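The gripper that would not let go

I promised some weeks ago to write down what happened with the arm, and now I finally have a free evening. It is not a proud story, but maybe it will save someone a night of work.

We run a small bench in Horkosside where an arm learns to move kitchen things. The control box is a Calerska, second-hand, and the software for the fingers is our own and is called Grurar. In March we made 266 runs with bowls and cups, and in 18 of them the fingers did not open when the command came. They stayed closed for up to 5 seconds and then opened by themselves.
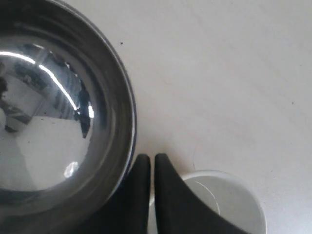
Five seconds does not sound like much. But in one of these runs the arm had already started to go back, with the rim of a bowl still between the fingers. The bowl was pulled over the table and fell on the floor. My hand was quite near, as I wanted to turn a cup round. I was not hurt, only frightened, and I must admit that I had not pressed the stop button before I reached in. This was my mistake and it has no connection with the software.

After that I took the heavy bowl away and continued with the small one with double walls, white inside and steel outside.

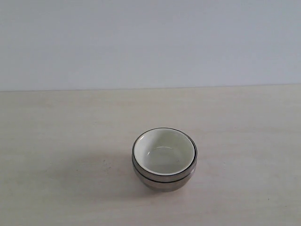 Yadav Bench Notes

First I suspected the mechanics. I cleaned the joints, changed the cable and lost two evenings. The fault came back on the next day. Then I read the log line by line, and at line 554 I found it: the arm was told "released" when the open command was sent, and it did not wait for the fingers to answer. When the network was slow, the arm simply believed a thing that was not yet true.

The repair is short. Now Grurar asks the fingers for their position, and the arm stays where it is until the answer shows they are open. If no answer comes, everything stops and a lamp goes on. I tested this first with nothing to grip - only open, close, open, close, for a whole afternoon.
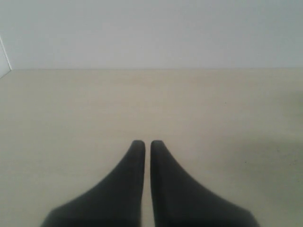 The two fingers with only a narrow gap between them, nothing held.

There is also a new rule on our wall: stop button first, then hands. I wrote it in big letters, mostly for myself.

I still do not know why the network is slow in the late afternoon. If you use the same control box and have seen this, please write to me.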